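Histoire des objets du quotidien - notes de cours, séance 4
Boire chaud : la tasse, l'anse et le reste
Regula Bachmann
Version du 29 août 2018

Je reprends ici ce que j'ai dit un peu vite la dernière fois, parce que plusieurs d'entre vous m'ont écrit à propos de l'anse et que j'avais visiblement sauté une étape (mes excuses, je regardais l'heure). Les notes ne remplacent pas le polycopié, elles le complètent, et parfois elles le contredisent un peu. Quand c'est le cas, fiez-vous aux notes !

On était donc arrivés au XVIIe siècle, au moment où le thé, le café et le chocolat entrent en Europe presque en même temps. Le thé vient avec la porcelaine chinoise, et cette porcelaine arrive sous forme de petits bols sans anse. On les tient par le bord et le pied, du bout des doigts, et on boit peu à la fois. Regardez les natures mortes et les scènes de salon de l'époque : la position de la main raconte presque tout. On voit aussi des gens boire dans la soucoupe, un geste qui nous paraît aujourd'hui franchement rustique et qui se pratiquait pourtant dans de très bonnes maisons.

L'anse, elle, existait depuis longtemps sur les cruches, les chopes et les gobelets de grès. Je le répète parce que j'ai lu dans vos copies que les Européens l'avaient « inventée » pour le thé. Non, non. Ce qui se passe, c'est qu'on transporte une habitude d'un récipient à un autre, et ça prend du temps : au XVIIIe siècle, des bols sans anse et des tasses à anse cohabitent encore dans les mêmes services. Le chocolat suit son propre chemin avec la trembleuse, cette tasse calée dans une soucoupe à rebord haut ou à galerie. J'adore la trembleuse, vous l'aurez compris.

Deuxième point, la pâte. La porcelaine dure demande du kaolin, et Meissen n'en maîtrise la fabrication qu'au début du XVIIIe siècle. Avant cela, on imite avec ce qu'on a : la faïence, dont l'émail stannifère donne un beau blanc opaque mais s'écaille facilement, puis la porcelaine tendre. Le grès, lui, reste dans les cuisines et les auberges. Il est lourd, il encaisse les chocs, et c'est de lui que descend en bonne partie notre mug. Retenez cette filiation, on en aura besoin en octobre quand on parlera de la cantine et du bureau. 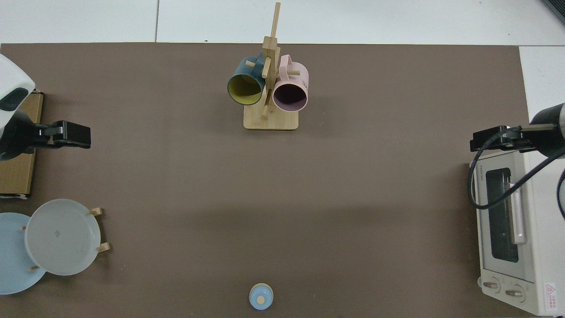
Troisième point, le rangement, que les manuels traitent en deux lignes. Une tasse fine à soucoupe s'empile mal, elle se met en vitrine, elle se montre. Le mug change la donne : il vit seul, sans soucoupe, souvent dépareillé, et son anse sert autant à l'accrocher qu'à le tenir. Le crochet sous l'étagère, la barre murale, l'arbre à tasses posé sur le plan de travail, tout cela suppose qu'on accepte de laisser la vaisselle dehors, à portée de main. Dans une maison bourgeoise du XIXe siècle, avec office et domestiques, l'idée aurait semblé bizarre. Dans une ferme, pas du tout - on y suspendait les pots depuis toujours.

À propos de pots suspendus, je vous renvoie à l'inventaire de Vorau distribué en séance. Il compte 806 entrées, dont 320 pour la seule vaisselle, et je ne vous demande évidemment pas de tout lire. Prenez les pages de la cuisine et repérez les verbes : ce qui « pend », ce qui « est posé », ce qui « est serré » dans un coffre. Le notaire écrit mal, il abrège n'importe comment, mais il est très précis sur les emplacements.

Un mot encore sur la couleur, à cause de la question posée en fin de séance. Émailler l'intérieur et l'extérieur de deux teintes différentes, c'est une vieille affaire de potier : on verse la glaçure dedans, on vide, puis on trempe le dehors. Le goût pour les contrastes francs est une autre histoire, et là je m'avance moins, je n'ai pas assez travaillé le XXe siècle.

Pour la prochaine fois : lire le chapitre de Miettinen sur les soucoupes (il est long, commencez tôt) et apporter une tasse de chez vous. N'importe laquelle, même ébréchée, surtout ébréchée ! Vous préparerez une fiche de 4 000 signes, espaces compris : pâte, forme, anse, décor, traces d'usure, et ce que vous savez de son histoire familiale. Les fiches se déposent dans le casier à l'entrée de la salle Trollum, pas dans ma boîte aux lettres.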